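Pletetti tries kitchen robots in simulation first
2024-06-06

Catering firm Pletetti is testing a two-armed robot in a simulated kitchen before bringing one into its Goretti canteen, where 13 people work.

Simulated kitchen with dish rack and two-armed robot
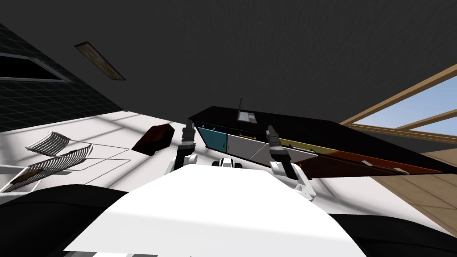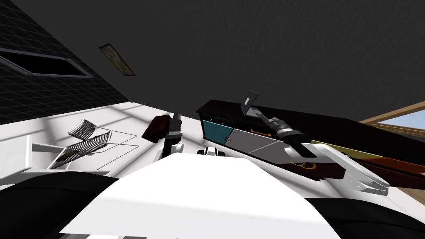

What changes for staff
Two dishwashing posts will become supervising jobs in November, said manager Kalkidan Gebremichael. Training takes up to 5 days. Hours and pay stay the same.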